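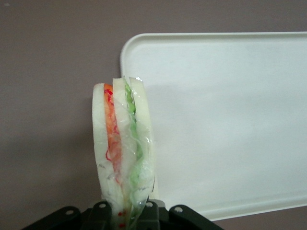 Search this site
Enter keywords
Go

November
Notebook entry by Danica Babić, Mendport office

Message tracking, Stirkholm mayoral race. Entry opened at 9:40 a.m.

The export from Wulley finished overnight. It holds 994 public posts that mention the Kelmendi campaign, all from the two weeks after the second debate. Duplicates were removed before coding. Reposts with added comment were kept as separate items, as agreed last month.

Fatos Kovačević and I each coded the full set without consulting one another. We disagreed on 81 posts. Most of the disagreements concern one category, "discourages voting." I applied it to any post stating that the two candidates are the same. Fatos applied it only where the reader is told to stay home. His reading is closer to the written guide, and I have recoded my sheet to match. The guide should be amended so that the next pair of coders does not repeat this.

A group of 4 accounts posted the same paragraph about the harbor lease within one hour — identical wording, including the misspelling of "referendum." Three of them follow each other. This may be coordination, or it may be supporters copying from a group chat. We have no evidence of outside direction and the summary must not suggest any. Fatos asked that the word "bot" be removed from the draft. Done.

Wulley's location field was blank for most accounts and should not be used in the tables.

Open items:
Check whether the harbor paragraph appeared first in the printed leaflet. The library has a copy.
Rerun the agreement score after recoding.
Ask the Kelmendi office and the opposing campaign the same 3 questions, in the same order, in writing.

4:15 p.m. Agreement score rerun and entered on the shared sheet. The leaflet has not been checked; the library desk closed before I called. Fatos will hold the draft until it is — the lease section cannot go out as it stands.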